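# Notes for the Dalisay talk – "The grip that let go"

9/19/23. Slot is early, so don't race. Water on the lectern BEFORE starting.

## Opening

Morning everyone. Thanks for coming to the one talk on the programme with a failure in the title. I look after the handling cells at Lokura, which means I spend my days persuading grippers to pick up things that don't want to be picked up. Soft stuff mostly – cushions, fleece, fur trims, toys. Anything that squashes.

I'm going to tell you about one fault. It took us 8 working days to find, and when we did find it I felt a bit of a fool. Nobody was hurt, and I'll say that now so you can all relax. But somebody could have been, and that's the part I'd like us to spend the most time on.

(Pause. If the room is small, ask who has worked with two-finger grippers. If it's big, skip it.)

## What happened

So, June. We'd been running the Inolo line for a while and it was going nicely. The job is simple to describe: pick a soft item off a table, lift it, swing it across, put it down in a tray. We'd done our acceptance test, 100 picks out of 100, and I'd sent a rather smug email about it.

Then it started dropping things. Well – throwing things, if I'm fair to it. The arm would lift, start its swing, and partway round the item would leave the fingers and carry on by itself. A fleece cushion flying off sideways is quite funny the first time. We laughed. Then one of them went over the top of the low guard and landed on the walkway, and we stopped laughing.

Some of our items have a stiff bit in them, you see. A frame, or a base. Get hit by the fluffy end and you'd hardly notice. Get hit by the other end, at face height, and you'd notice all right.

(Slow down here. People write this bit down.)

## What we thought it was

We blamed the fur first. Of course we did. Long fibres, slippery, never the same shape twice. So we turned up the grip force, and the drops got rarer, and we told ourselves we'd fixed it. We hadn't. We'd made it harder to see, and we'd started marking the stock as well, so now the packing people were cross with us too.

Then we blamed the swing speed. Slowed it right down. The drops stopped completely and so, more or less, did the line.

Then we blamed the software, which is what you do when you've run out of things you can touch. I rang Ondent, who do our controller support, and they were very patient with me. They asked for the log. I sent the log. They asked what I thought the column marked "hold" meant, and I told them, and there was a long silence.

## What it was

Right, here's the actual fault. When our gripper closes, the controller looks at two things: has it stopped moving, and is the motor pushing. If both are true it says "hold" and off the arm goes. I had always taken "hold" to mean "I have got the object". It means the fingers have stopped and the motor is pushing. That's all it's ever meant. It's written in the manual in plain words.

With a hard object those are near enough the same thing. With fur they aren't at all. You can close on a tuft of fibres and nothing else. The fibres bunch up, the fingers stop, the motor pushes, and the controller says hold. Then the arm swings, and all the weight of the thing is hanging off a pinch of fluff.

And why did it start in June, when it had been fine for the test? A locating pin had worn, and the table had crept over. Only 3 millimetres. During the test we were closing on the body of the item every time, with a bit to spare. After the creep we were sometimes catching the edge. The fault had been there from day one, and the good position had been hiding it.

(Someone always asks why we didn't spot the pin. Answer: it was on the inspection sheet, and we ticked it. We were checking that it was there. We weren't measuring it.)

## What we do on the bench now

When we got back to basics we took the whole problem away from the line and on to a plain table, with the fingers moved by hand. I can't recommend this enough. No arm, no swing, no program. You bring the fingers up to the item, you close them, you tug.

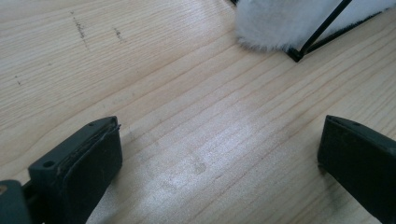 You learn more in an hour of that than in a week of staring at logs. You feel the difference between a pinch of fibres and a proper grip straight away, and then you can ask the dull but useful question, how would the machine know? Ours couldn't. It had one signal and that signal said yes to both.

So there are a few changes, and I'll go through them fairly quickly.

First, we do a tug test. After closing, the arm lifts a short way, stops, and gives a small shake, low down over the table. If the finger gap changes at all, it puts the item down and tries again. It costs us a bit of time on every pick and I've stopped apologising for that.

Second, the guard is higher. It should have been higher to begin with. Our risk assessment had a line for "dropped item" and no line for "thrown item", and those need different guards. Please go home and look at yours.

Third, we measure the pin.

Fourth, and this is the one I had to argue for – any item that leaves the fingers is logged as a safety event, even if it lands softly and everyone finds it hilarious. We'd had several before the one on the walkway, and there's no record of them beyond people's memories, mine included.

## If there's time

Tell the grip force story properly – turning it up made the numbers better and the machine worse. Good for managers.

Mention that the new test includes items placed badly on purpose. The old one had every item set down neatly, by me, in the right spot.

Questions. Repeat each one into the microphone. If asked what the downtime cost, say I don't have the figure with me.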